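Anayeli Espinoza
28th February
200 likes · 7 replies · Share

1/ Today's project - the cutlery that has been living all over my life since we moved to the Rosales building. I am finally giving every fork a home!!

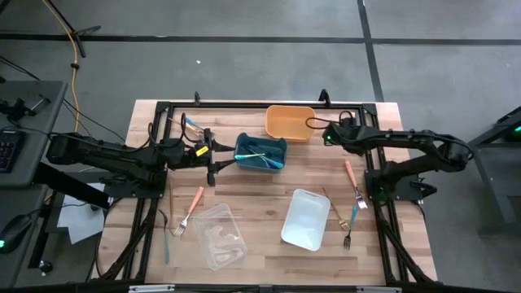

2/ The bins so far
Teal one has teal and blue utensils in it, and yes, the matching makes me happier than it should. Orange basket is behind it. Then a clear tub and a white tray up front, waiting for jobs.

3/ Still on the loose: a fork with an orangey pink handle, something long with a teal handle, and one with a light blue handle way over in the back corner. The two bluish ones can go in with their cousins. The pink fork is a problem.

4/ I used to sort by type, like a normal person. Forks with forks, spoons with spoons. Then my niece came to stay in August and just started sorting by color and it went so much faster that I never went back. (My mother has opinions about this. My mother does not live here.)

5/ The clear tub has some smudges inside so it's getting a wash before anything goes in it. Warm water, drop of dish soap, soft cloth. I wrecked a good one years ago with a scrubby pad and it stayed cloudy forever.

6/ @ Perla Palacios asked why not just buy a drawer divider. Perla, I bought one! The Fasa one, the stretchy kind. It's too tall for my top drawer and the drawer closes with a crunch. It holds paintbrushes now and is doing great in its new career.

7/ Also the kitchen at the old place had 1000 drawers and this one has three. Three! One is basically for potholders. So open bins on the shelf it is, and I kind of like being able to see everything.

8/ Thinking the white tray could be for serving stuff, the big spoons and tongs that never fit anywhere. It's shallow so they'd just lie flat. Or it goes under the kettle to catch drips. Taking votes.

9/ Votes are in and you all said serving stuff, except my brother, who said "snacks." Noted, ignored.

10/ Butcher block question while I have you - what are people using on theirs? I've been doing plain mineral oil, and a neighbor swears by the Virkov board wax but I don't want the whole table smelling like a candle. Tell me if you've tried it.

11/ Pink fork update: it's going in the orange basket. Close enough. If I find it any pink or orange friends at the thrift store this weekend I'll post them.

Show 7 replies
© Anayeli Espinoza · Contact · Back to top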